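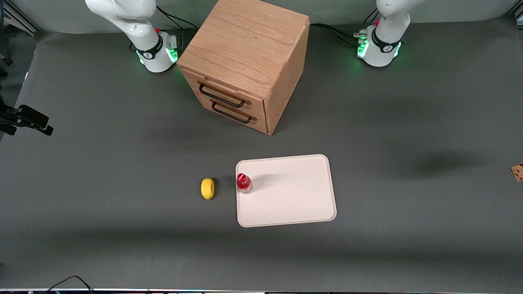 White arms and green base lights on a dark gray tabletop.

YOUSAFZAI BRINGS BACK THE ULLARBERG DINING CHAIR, WITH SEATS YOU CAN CHANGE YOURSELF

JONBRIDGE, 4 April 2019 – Yousafzai Furniture is delighted to announce the return of the Ullarberg, the ladder-back dining chair that customers have been asking after ever since it left the catalog. The new Ullarberg keeps the curved back rails and the slightly splayed back legs of the old one, and it comes with something the old one never had: a drop-in seat that lifts out by hand and can be swapped for another whenever you feel like a change.

We have wanted to do this for a long time! The first Ullarberg was sold with a woven rush seat, and it was a lovely thing to look at, but rush wears at the front edge and there are fewer and fewer people around to reweave it. Chairs with perfectly sound frames were ending up in basements. So when we started work on the new version we began with the seat and worked outward, and the rest of the chair followed more easily than any of us expected.

The frame is solid ash, made in our Jonbridge shop. It is held together with mortise and tenon joints, glued and pegged, and the pegs are left a hair proud so you can feel them under your thumb (our finishers argued hard for this and they were right). Buyers can choose from six finishes, from a plain clear oil to a deep barn red. The oil finish will darken over the years, especially in a sunny room, and we think it looks better for it.

The seat rests on a ledge cut into the inside of the rails and is held by two wooden turn buttons underneath. Give each button a quarter turn, push up from below, and the seat is out. No screwdriver, no upside-down chair on the kitchen floor. The padding is wool felt over cotton webbing, firm enough for a long Sunday dinner. Anyone who has the old frame with its rush seat gone can send it to us and we will cut the ledge in, though please call first so we can tell you whether yours is one of the early ones with narrower rails.

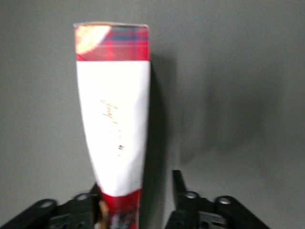 Fabric was the part of the project that took over everybody's lunch hour. We settled on nine covers in the end, most of them quiet: oatmeal, slate, a brown herringbone, a mossy green that goes with nearly everything. Then there are the loud ones, and we love those too. If you like the deep red plaid at the top of the tall box in the photo, with its streak of blue and purple, you will feel at home with our winter cover, which is a tartan in the same spirit and looks wonderful against the clear oil finish. All the covers are stapled to the seat board in the usual way, so an upholsterer, or a patient person with a staple puller, can put on a fabric of their own. We also sell bare seat boards for that purpose.

There is a matching armchair for the head of the table, and a child's version with a raised footrest that takes the same seat. That last detail made the drawings a good deal harder – the child's chair is narrower everywhere except the seat – but it means a family can move covers from one chair to another without keeping track of which belongs where.

The first run will be 400 chairs. They go on show in our Jonbridge showroom and at the Starisbridge store later in April, and both places will have a long table set up so visitors can sit down properly and stay as long as they like. Please do stay! A dining chair can't be judged in half a minute. Bring a photo of your table, and its height if you know it, and our floor staff will help you work out whether the arms of the armchair will slide under the apron.

Orders can be placed in either store or by phone. Chairs in the clear oil finish will ship first, with painted finishes following once they have cured. Spare seats may be ordered at the same time or added later, and they will fit. 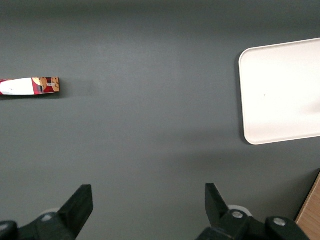

On the gray tabletop: a red and white box with cookies printed on it, and a large white tray.

Yousafzai Furniture makes tables, chairs and case pieces in Jonbridge and sells them through its own stores in Jonbridge and Starisbridge. Frame repairs are taken in at the Jonbridge shop.

Comments

ashandelm
So happy about this. We have the old ones from my grandmother and the rush is hanging down in strings. Do I need to take the rest of it off before I send them, or do you do that?

Yousafzai Furniture
Leave it on, please! We like to see how it was tied around the rails. Call the shop and we'll talk you through packing.

kitchentable22
Is the barn red the same red as your benches? I have one of those and would hate to be a shade off.

slowsander
Pegs left proud, yes please. I never understood why people sand them flush and then you can't find them.

mudroom_mary
Will there be a bar stool? Asking for the third time, I know. Also the tartan sounds great but please tell me it doesn't show dog hair.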